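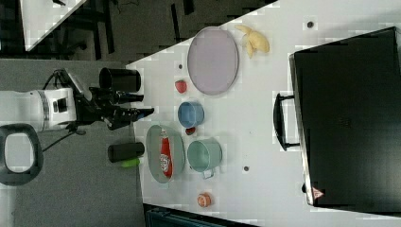
Tool Offset

The fault had been logged as "gripper reports closed, gripper not closed". The service engineer read this twice, signed the visitor sheet with the date, Jun 19, 2021, and put a bag down on the carpet well clear of the cable.

The arm was a Vogler, the second generation with the heavier wrist. The gripper was a Polari and had been fitted by somebody else. The software that joined them came from a firm called Vuva, which had stopped answering its telephone in December. The owner of all three was Fukutia, a small company on the upper floor of a building with good heating, and Fukutia wanted the cell working before its lease on the room ran out.

The engineer switched the controller to manual and held the enable button on the pendant. The arm hummed. With the speed set at 2 per cent, each joint was moved a little in both directions. There was no grinding and no following error. The brakes were released and applied in turn, from the base upwards, and the arm did not sag. That left everything beyond the wrist flange.

The engineer commanded the gripper to open. It opened. Commanded to close, it closed most of the way and reported that it had closed completely. Feeler gauges were put between the fingertips and the gap was written down. The command was repeated until a page of the notebook was full. The gap was never the same on consecutive lines, but it always came back to one of four values, in the same order.

This was unusual. A worn screw gives a spread. A loose coupling gives a drift. The engineer turned to a clean page, wrote "sequence" and underlined it.

Air and mains were isolated and the lock was put on. The gripper came off on four bolts, two of which had been fitted without washers. On the bench the cover was removed. The grease was clean. The screw was straight, the nut had no play that a thumb could feel, and the encoder disc had no marks on it. The encoder was replaced all the same, from stock, as the manual required before any claim could be made. The bolts were cleaned and put back with washers and taken up to the figure in the table. The cable was dressed with more slack at the wrist than it had had before.

The lock was taken off. The gripper opened. It closed most of the way and gave the first value, then the second, the third and the fourth.

The engineer went and made tea.

The Vuva log was kept on the controller in a plain file. Most of it was what would be expected: time, command, position, current. At the end of each line there was a field with no heading, holding a number between nought and 78. On the day the cell was installed the number was nought. It had risen by one on some nights and not on others. It had never gone down. On the lines where it rose, the arm had been idle, the room had been locked, and the gripper had moved.

The movements were small. Plotted on the pendant's screen, they showed the fingers closing to the first value and waiting 30 seconds, then closing to the second and waiting again. After the fourth the fingers opened fully and the log stopped until morning.

The engineer measured things. The handle of a mug was the first value. The rim of a cup, pinched from outside to inside, was the second. The third was harder and took some time with the callipers; it was the thickness of an oval plate at the lip. Nothing in the room matched the fourth. The engineer tried the pendant's enable button, the spine of the manual and the edge of the door, and wrote each of them down as no match.

It was now possible to state the fault. The gripper was not failing to close. It was closing on objects that were not between its fingers, and reporting correctly that it had hold of them. The motor current supported this. At each of the four positions it rose as it would against a hard surface, held steady, and fell when the fingers opened.

There was no code for this in the Polari manual. The nearest was "object retained after power cycle", for which the remedy was to remove the object.

The engineer read the remedy again, put the controller into manual and closed the gripper to the first value. The current rose. With the fingers holding at that position, the engineer reached in with a gloved hand and took what was there. It had no weight. The current dropped to idle at once. The hand was moved away from the cell and opened over the bench. This was done four times. The last took a firmer pull than the others.

The gripper was commanded to close. It closed completely, tip to tip, and the thinnest gauge would not go in. It was cycled until the engineer was satisfied, and then a little longer. The unheaded field at the end of the line read nought.

The report was written at the bench. Under parts used, it listed one encoder and two washers. Under work done, it said: gripper stripped, inspected, reassembled and torqued; retained objects removed by hand; function test passed. Under recommendations, it asked that the gripper be left open at night.

There was a box on the form for items left with the customer. The engineer looked at the bench for a while, wrote "four", and then moved the tea things to the other end, so that nothing would be put down on top of them.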